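Plerville tutoring center swaps placement test for a conversation

2024-02-11

PLERVILLE — Students signing up for college entrance exam help at Lular will no longer have to take a test to find out how badly they need to study for a test.

The tutoring company, which runs its classes above the old Nyberg shoe store, has dropped the 132-question placement exam it gave every new student. In its place is a 20-minute chat with an instructor, during which the student is asked what went wrong last time and is given a chance to blame the calculator.

Lular said in a notice to families that the placement exam ran close to the length of the real thing and that a fair number of students went home after it and did not come back. Those who stayed were sorted into four levels. By the second week most of them had asked to move to whichever level met after soccer.

The levels will remain, with new names still to be chosen. Parents have been invited to send in ideas and have been asked to stop sending in the names of birds.

Tuition is unchanged. A $100 deposit holds a seat in the summer session, which starts in July and covers math, reading and the essay, a section many colleges stopped asking for some time ago and many parents did not.

Students who already sat through the old exam will not get the afternoon back. They may, however, pick up their answer sheets at the front desk, where there is said to be a large box of them. 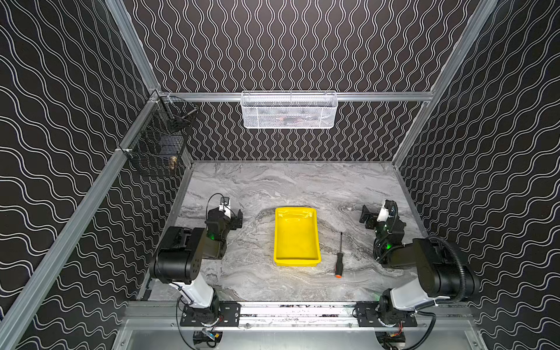
Wire baskets hang along patterned black walls.

Across town, Riroder, the other test prep outfit in Plerville, said it has no plans to give up its own placement exam and has lately made it longer. Sign-up for both programs is open now, and both promise small classes.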